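Memory Evening at Stodside Hall - room and safety checklist, with comments

Print this page | E-mail this page
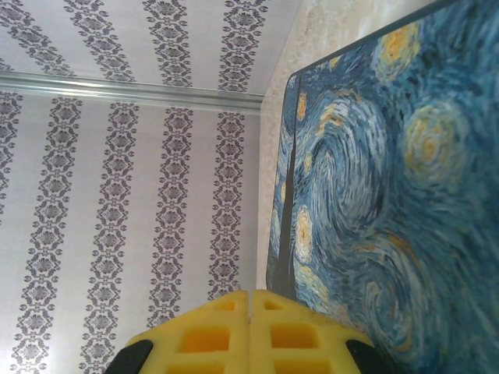

Starry Night panel, set at an angle.

Checked 10/04/2025, ahead of our evening of remembrance for the old Stodside skating club crowd. What a lovely lot of replies we've had!

1. Main doors and fire exits
OK. Both open fully from inside. Keep the Lynch Road side clear of pushchairs.

2. Numbers
OK. Hall limit is 200 and we have 29 families booked so far - plenty of room for latecomers, so do keep asking people!

3. Candles
CHANGE NEEDED. No real flames, please. We've ordered battery tea lights from Bullell and the test pair looked gorgeous with the lights down.

4. Memory table
OK. Sturdy, no wobble. Photos go in stands (no glass frames, please) and the old club scarves can hang over the front as long as they stay off the floor.

5. Cables and projector
ATTENTION. The lead crosses the walkway to the kitchen. Tape it down or move the projector to the stage end. I'd go for the stage - the slides will be bigger too.

6. Kitchen
OK, mostly. Urn tested and fine. Fire blanket is on its hook. The Drumov heater by the hatch has a cracked plug, so leave it off until it has been changed.

7. Steps to the stage
ATTENTION. 2 treads need fresh white edging. Some of our speakers are in their eighties and we want every one of them up there telling stories.

8. First aid box
OK. Plasters topped up.

Next check: June, before the summer get-together.

Share (29) | Comments (2)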